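Home Blog Archive Workshop Notes About Contact

Search this site Type and hit enter

Leave the grippers alone until you have cleaned them

I have an opinion about finger tips, and after a winter of being polite about it I'm going to write it down. The soft tips on a hand-held gripper should be changed on a schedule, both sides at once, by the person who will be using the tool that morning. Waiting until one of them looks bad is how you end up with a whole batch of recordings where the left finger grips and the right finger slides, and you only find out when the arm starts doing the same thing.

We keep four hand-held grippers going at Nonance, and they collect demonstrations for the cell we call Talpur. You pick things up by hand, the tool records what the fingers did, and later the arm has a go at it. I look after the tools. I don't train anything, I don't get invited to the meetings about training anything, and that suits me fine (I have a bench, a drawer full of tips and a radio).

Back in December we had a long, grumpy stretch where the arm kept letting go of bottles. Everybody had a theory. The favorite was that the model needed more data, because that is always the favorite, and so people recorded more of it, on the same tools, with the same tired tips. I had a theory too, but I'd only been asked to tighten a screw.

When I finally got all the grippers on my bench at the same time, two of them had a mismatched pair. Someone had swapped one tip and left its partner on, which seems thrifty and is a terrible idea! A new tip bends differently from one that has spent weeks pinching things. The fingers still close, the reading still says closed, and the object gets pushed a little to one side every single time. Your hand fixes that for you without telling you. You roll your wrist a touch and carry on chatting. The arm does not know you rolled your wrist for a reason, it just learns that wrists get rolled.

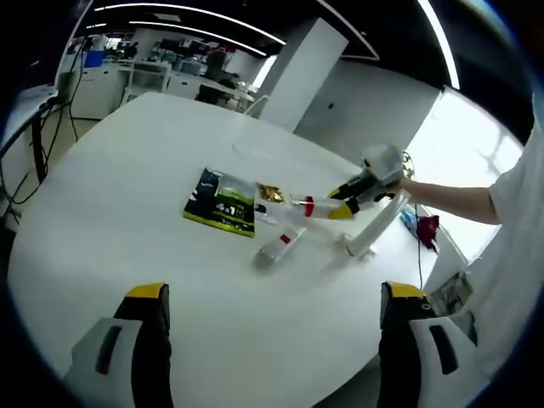 Which brings me to the part people argue with me about, the choice of stuff to practice on. I want shiny, slippery, crinkly things on the table first thing in the day, before any real recording starts. Anybody can pick up a foam block with worn tips. Give me a bottle lying on its side, or a packet made of something slick, and I'll know inside a minute whether the tool is fit to use. Ville Heiskanen, who runs the recording sessions, thinks this is me being fussy and that a proper test needs a gauge and a number at the end of it. He may be right about the gauge. I've asked for one. In the meantime I have bottles.

His other complaint is time, and I take that one more seriously. A full check on one tool takes me 17 minutes if I don't hurry. That is wipe down, new tips if they're due, open and close the fingers all the way, look for play in the slide, then zero the opening and write it on the card. Do that for every tool and you have eaten a good piece of the morning, and there are people standing around who were told they'd be recording by now. I get it. I would be annoyed too.

But the alternative isn't free. After the bottle business we threw out 40 sessions, and some of those were good ones, done by careful people who had simply been handed a bad tool. I felt worse about that than about anything else that winter – it's a rotten thing to tell someone their week doesn't count because of a bit of rubbery plastic. Nobody's wrist was at fault.

So my proposal, which I have now made out loud at Nonance and am repeating for the folks at Plunholm who asked, is pretty modest. Tips come in pairs and live in pairs, in one bag, with one date written on it. If one tears, both go in the bin. The card stays with the tool and not in a spreadsheet, because the person holding the thing at nine in the morning is not going to open a spreadsheet. And whoever records does the wipe down themselves. I'd rather teach someone to do it a bit clumsily than do it all perfectly myself and be the only one who notices when something feels off.

I'll give up ground on the zeroing. I used to insist on doing it at every handover, and Ville got me down to once in the morning and once after any drop. Drops have to be reported, mind you. You wouldn't believe how rarely a gripper gets dropped around here, going by the cards.

The Ellasora folks wrote to ask whether I'd put the checklist up for download. I will, once I've taken out the rude bit on the second page. Until then, buy more tips than you think you need and change them in pairs.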